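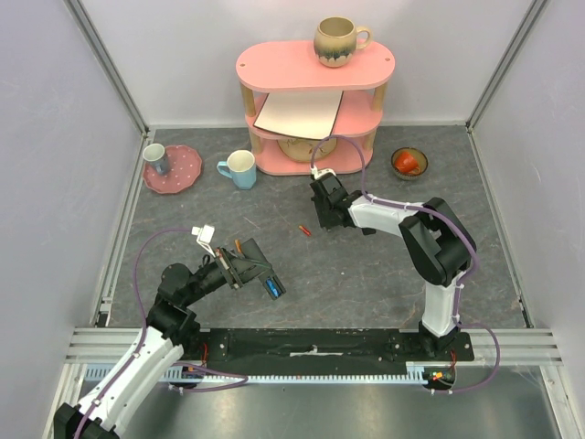

Glazes, Week 5: Why They Run, Why They Don't
Posted March 10, 2022 by your glaze instructor, Jurine Clay Studio evening course

Okay, glaze week! I know most of you have been waiting for it since the first class, and I also know that half of you went home last time with more questions than you came in with. These are my notes from the talk, tidied up a bit, plus the stuff I skipped when we ran out of time. Print them if you like. Mine are already covered in iron oxide.

What glaze is

Glaze is glass. You're taking powdered rock, floating it in water, sticking it to a pot and heating it until the rock melts and turns into a thin coat of glass. If you think of it that way a lot of the weird behavior makes sense. Glass that's too stiff stays where you put it. Glass that's too runny heads for the kiln shelf.

Every glaze has the same basic jobs to fill. Silica makes the glass, but on its own it needs far more heat than our kiln can give it. So we add a flux, which is the part that gets everything melting sooner (feldspar brings some, whiting brings some, frits bring a lot). Then there's alumina, mostly from clay, and that's what thickens the melt so it hangs on to a vertical wall. When somebody tells you a glaze is "fluid," what they usually mean is plenty of flux and not much alumina.

Color comes on top of all that. Copper, cobalt, iron, rutile and so on. Some of these are fluxes too! Add a lot of copper or iron to a well-behaved base and you may find it has started moving on you. I did this with a green in my first year of mixing and had to chisel a bowl off the shelf.

Where two glazes meet

Somebody asked why a glaze that's perfectly stable by itself can go sliding down the pot when it's layered. Two reasons, and they often show up together.

The first is thickness. Two coats of one and two coats of another is a lot of glass on one wall, and gravity doesn't care how pretty it is. The second is chemistry. Where they overlap you've made a third glaze that neither recipe describes, and it can melt earlier than either of its parents. That's the line where you get the drips and feathering people love. It's also the line where you get stuck pots.

My rule for class pieces: if you're layering, stop the overlap well above the foot, and leave the bottom of the pot bare for at least the width of your finger. If one of the glazes is on the Lalo shelf (the buckets with the red lids), make that two fingers. Lalo Green and Lalo Honey are both movers. Gorgeous, but movers.

Heat, and the other thing about heat

We fire glaze to cone 6 here. I keep saying cone and not temperature, and I got some looks, so let me try that again.

A cone measures heat-work, meaning temperature and time together. It's like baking. A casserole that sat in the oven an extra hour is a different casserole, even if the dial never moved. Climb slowly and the cone bends at a lower number on the display. Climb fast and it takes a higher one. So when your friend says their kiln goes to such and such a number and yours should match, smile and look at the cones.

Our big kiln, the Setham, is rated up to 2333 degrees Fahrenheit. We don't take it anywhere near that. Running elements at their limit wears them out fast, and cone 6 clay bodies would start to slump and bloat anyway. The little test kiln is older and fires a touch hot on the bottom. I put runny things on top in there.

Cooling matters as much as climbing, at least for looks. Drop quickly and you tend to get glossier, clearer surfaces. Hold or slow down on the way and some glazes grow tiny crystals, which read as matte or satiny. The Dogar White in the tall bucket is a good one for this. Fast cooled it's a plain shiny white, a bit like a bathroom sink. Slow cooled it goes soft and buttery and I want it on everything.

Mixing and dipping

Stir more than you think you need to. Then stir again, right to the bottom of the bucket, because the heavy stuff settles and a glaze missing its heavy stuff is a different recipe. Wear a mask any time there's dry powder out. Wipe spills with a wet sponge, never a dry brush or a broom.

For dipping, count slowly to three and pull out. Thinner-walled pots soak up less water, so they may need a second quick dip once the shine has gone off the first. If you're pouring the inside, do that before the outside and let it dry a while. Wax the foot first. If you get wax where you didn't want it, the only real cure is another trip through the bisque, so please go easy with the brush.

Scratch a line in the raw glaze with a pin to check thickness. A postcard is about right for most of ours. An index card is getting brave.

Test tiles

I've got a box of old ones and you're welcome to dig through it. The one everybody ends up picking out is number 1396, the blue with the rusty edge, and yes, the recipe is in the binder, and no, it isn't food safe. Keep it on the outside of things.

For next time, please bring 14 bisqued tiles each. Stand-up tiles, made with a proper vertical face. Flat ones lie to you: a glaze can look calm as anything lying down and then pour off a wall. Write the glaze names on the back in iron oxide, since pencil burns away and you'll hate yourself.

Reading, if you want it: the flux chapter in the course pack, and the two pages on crawling that I stapled in at the back. We'll do crawling, pinholes and shivering next time, and I'll bring my box of failures.

Questions? Email the studio desk or catch me at the wedging table | © 2022 Jurine Clay Studio | Back to top

We use cookies to remember your class bookings. By continuing to use this site you agree to our cookie policy. Accept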